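I love storms. I also love being indoors when one shows up! So let me tell you how a typhoon gets going.

First, a typhoon and a hurricane are the same kind of storm. People just use different names in different oceans. It starts over warm sea water, where wet air floats up and makes tall clouds. More air rushes in underneath to fill the gap — and that rushing air is wind. Because our planet spins, the whole thing starts to turn.
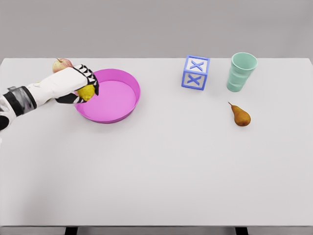

*A robot hand with its fingers curled down over a white table.*

When I lived in Mamville, we had one with winds of 110 miles an hour. The noise was like a train that never finished going by! Then the middle of the storm, called the eye, passed right over our street. It got so quiet I could hear a dog barking. The calm lasted 40 minutes, and we stayed inside the whole time (good thing, too), because the other half of the storm was still on its way. The wind came back from the opposite direction and took our mailbox.

Once a typhoon moves over land or cold water, it runs out of warm, wet air and gets weaker. 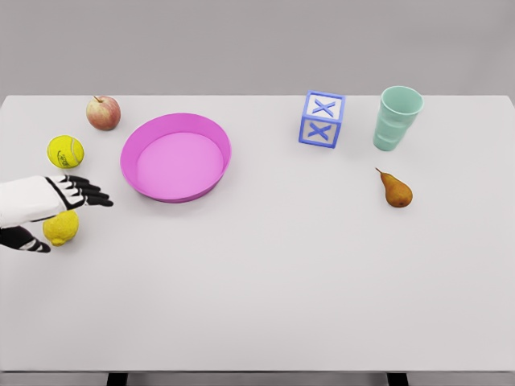

*Striped robot fingers, black and white, reaching over the tabletop.*

Want to try something? Stir a bowl of water in circles, sprinkle in a little pepper, and look for the calm spot in the middle. I used way too much pepper and sneezed all through lunch.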